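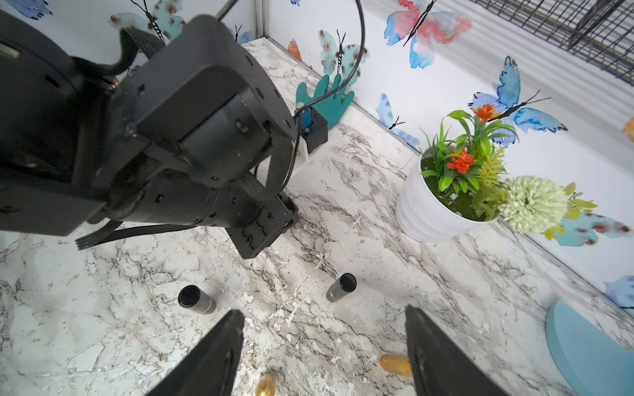 Straps on and a flat cable under a big black robot arm.

How does a town vote get counted?

OK so you know how grown-ups go off to vote and then everybody waits for the news? Quick tour of the waiting part.

Say there's a town called Parlow. Two people want to be mayor. One is from the Emico Party, one is from the Gemier Party. (Parties are just teams of people who mostly agree on stuff.)

Voting day is in May. Each voter gets a ballot -- a paper with the names on it. Mark one name. Fold it. Into the box. Secret! You don't have to tell your mom, your teacher or your best friend who you picked.

When voting time is over, the doors close. If you're already standing in line you still get to vote. Then the boxes get opened and the counting starts.

Parlow's count:
Emico 2514
Gemier 1000
Spoiled 279

Spoiled doesn't mean rotten. It means the counters couldn't use it. Two names marked, maybe. Or no name at all. Or a drawing of a cat.
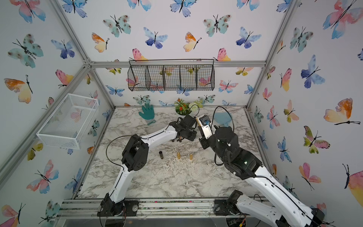
Can kids vote for mayor?
Not in Parlow. You have to be 18 there, but kids can still write to the mayor or go to a town meeting.

What if it's super close?

Then there's a recount. Same ballots, counted again, slowly. In the next town over, Roy, 3570 people voted and the top two were one vote apart. They counted the whole pile agian. Took all night. Same answer.

And a tie? Depends on the town. Some places vote again. Some flip a coin, for real.

Who watches the counters?

Both parties send watchers. They can look but they can't touch the ballots. If somthing seems wrong they speak up and it gets checked.

Words to know
Ballot -- the paper you vote on
Candidate -- a person trying to get elected
Recount -- counting again
Mayor -- the person who leads a town or city

Try it: hold a class vote on the best snack. Make a box, fold the papers, pick two watchers. Post your results on the wall.

Page updated 29/08/2025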